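Weaving by Hand in Plornness: What We Learned About Plain Cloth
Project report, textile history unit

Our group picked handwoven cloth because two of us grew up near the old mill at Fladeck and had never once asked what it made. The answer is table linen, and lots of it! At its busiest the mill kept 400 looms going, and the small shops over in Tandow sold nearly everything that came off them.

We began with plain weave, the simplest pattern there is. One thread goes over, the next goes under, and you swap on the way back. It sounds dull until you try it on a frame loom and find out how much your own hands change the cloth.

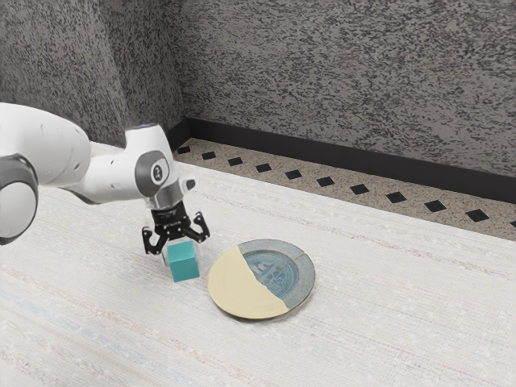 Fig. 1. White arm over a pale textured tabletop, computer rendering.

Our first sample took 5 evenings in December and came out shaped like an hourglass, a classic beginner problem. We were pulling the weft too tight at the edges. The second one was much better – we left a little slack in each row and beat it down gently with a fork. 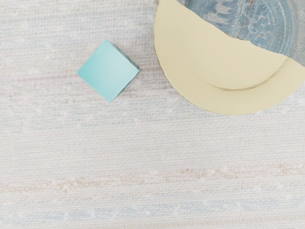
Slubs were the part we got most excited about. These are thick spots in the yarn, and mill owners used to mark down any cloth that had too many. Today people pay extra for them. We spun a short length of flax ourselves on a Ko spindle and got slubs without even trying.

For the next stage we want to test plant dyes, starting with onion skins and madder, and work out how many rows a full napkin needs. Our guess is around 2000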